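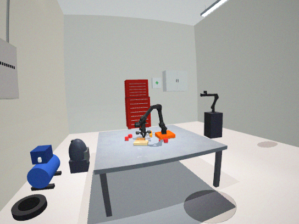
Gunnel Eklund reckons the Votunwood library should have stayed open until 10 at night years ago, and she told me so before I'd even got my coat off.

Search the site Enter keyword
Home News Local Eating Out Letters

Well, she's getting her wish! Starting in January the library on the square will keep its doors open late, two evenings a week, and I for one am thrilled (my kitchen table is a terrible place to read, the fridge hums). The town council voted it through last night after a petition went in with 2,223 names on it. Mine's in there somewhere, probably smudged.

I stopped by this morning to ask how it's all going to work. The late evenings will cover the main reading room and the kids' corner, but the local history shelves upstairs will still close at 5, so if you're chasing your great-grandmother's farm deeds you'll need to come in the daytime. Returns can go in the slot whenever you like, same as now. Parking behind the building is free after 6.

Sølve Dalen at the front desk said they've moved 19 more chairs up from the basement, and I tried one and it wobbled, but he swears he's getting to that. There's also going to be coffee from Fikre, the little bakery next door, which is staying open later on the same evenings to see if anyone bites. I'm hoping for the cardamom buns.

One gripe. The bus out to Famallow still stops running at 8:40, so anybody on that side of town will have to leave early or beg a ride home. I asked the council office about it and was told the bus schedule comes up for review in spring. I'll keep asking.

Cards are free if you live in town, and you can sign up at the desk with anything that has your address on it.

Shares 19 Comments 2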